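Mixed Items, One Basket: Sorting and Putting Away on a Shared Table
Project report, Household Organization elective, Lenesside campus
Submitted Mar 11, 2020

1. Background

The shared kitchen at Grerbridge has one long problem, and it is the table. People put things down on it and leave. By the end of a day there are dishes, jars, toys from the family rooms and bits of hardware all in the same spot. Our project looked at whether a single large basket could work as a holding place, so that the table could be used again without every item having to go back to its own shelf right away.

We had looked at a divided storage box from Fovex in October, but the sections were too small for a teapot or a tall jar. A plain laundry-type basket with holes in the sides was easier to get and easier to wipe out.

2. Setup

We worked on a white tabletop with the basket standing on it. The basket is plastic, with a rounded rim and rows of small holes through the walls. The trial load was mixed on purpose: a glass teapot with a black handle, a few toy blocks in red and blue, and a glass jar.

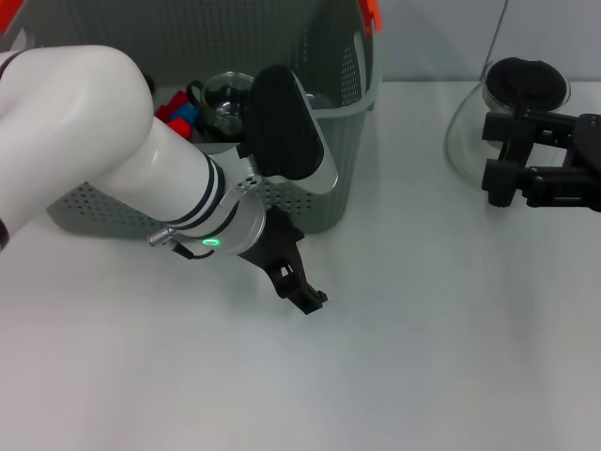 Glass was the main concern from the start. In our first plan everything went in together in whatever order it came to hand. We changed this after the practice round and wrote three rules:

Large glass goes in first and stands on its base.
Small hard items go beside it, never on top.
Anything with contents is checked for a lid before it is moved.

The third rule came out of an argument within the group. Two of us thought open jars should be left out of the basket altogether. The rest wanted them included – a kitchen table always has one.

3. Sessions

We ran 28 sessions over 2 weeks, and the total budget was 300 dollars, most of it unspent. Each session began with the items spread out and ended when the person doing the sorting said it was finished. We wrote down the order of items and any item that was taken out and put back in a different place.

The teapot was moved again more often than anything else. Its handle takes up more space than you expect, and turning it toward the wall of the basket left better room for the blocks.
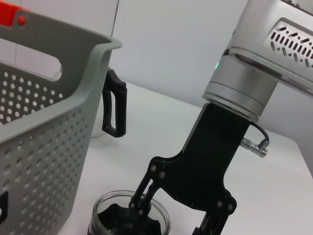

Open jars were slow to deal with. A jar with a wide mouth and something dark inside is hard to judge from the side, and people stopped to look in from the top before deciding. We ended up giving these a separate spot at the edge of the table and counting them as sorted once they were there.

4. What we would change

The load was too small to say much about a full basket. We also kept no record of how long items stayed in it afterward, and that matters in a real kitchen. The next group should use a second basket for toys and try the same rules on the deeper counter by the sink.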